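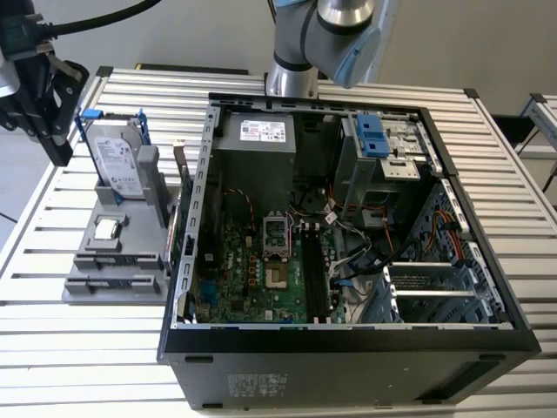

Old Computers Find New Desks Through Rovambridge Library Drive

The Rovambridge Library has been collecting unwanted desktop computers since the end of summer, and what began as a modest notice taped beside the checkout counter has grown into one of the busiest things the building has seen in years. By the middle of October, 160 machines had come through the side door, some in their original boxes, a good many in shopping bags, and one in a baby stroller.

The idea is a simple one. Families and small clubs around town ask for a computer, and the library matches them with one that has been cleaned, checked and given a fresh start. Machines that are past saving are taken apart for their memory, power supplies and drives, and whatever is left goes to the Brinkmann recycling yard on the far side of the river, which has agreed to take it at no charge.

Most of the repair work happens in the basement of the old Arkedeck building, where the heating is a little moody but the light is good and there is plenty of room to spread out. Anyone who knows their way around a screwdriver is welcome to come down and lend a hand, and beginners will be paired with somebody patient. The coffee is free, and the cookies (when there are any) tend to go early.

So far almost 100 computers have gone out to new homes. A good share went to students at Wutar Middle School, and several more are now at the senior center, where the afternoon card group has reportedly taken to solitaire with real enthusiasm.

The library hopes to reach 200 donations before the holidays, and would dearly love to see more keyboards, mice and power cords, which always seem to run short. Monitors are welcome too, so long as the glass is not cracked. Printers, sadly, cannot be accepted this time around, as the storage closet is already full of them.

Donations may be dropped off at the side entrance until 3 p.m. on any day the library is open. Please take home any discs or memory cards first, and if you can remember the password, a little note stuck to the front would be a great kindness. Request forms for those in need of a computer are at the front desk.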